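Ticket 1856: Topo pages for Plulcombe crag not loading offline
Opened 6/9/24 by Brittany Lapointe
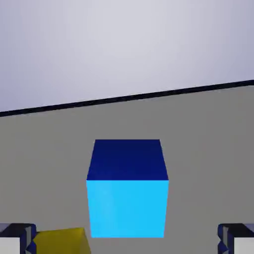
Robichaud Wall and the lower tier open normally with no signal. The upper tier stops at pitch 12 and returns error 218.

Checked: app storage, guide licence, map cache. All fine. Deleted and downloaded the guide again on wifi, same error.

Reply, Jonik support: The upper tier was re-numbered in January and the old index is still being read. Clear the index under Settings, Guides, then sync. Allow 40 MB.

Update: Index cleared, all pitches open in flight mode. Closing.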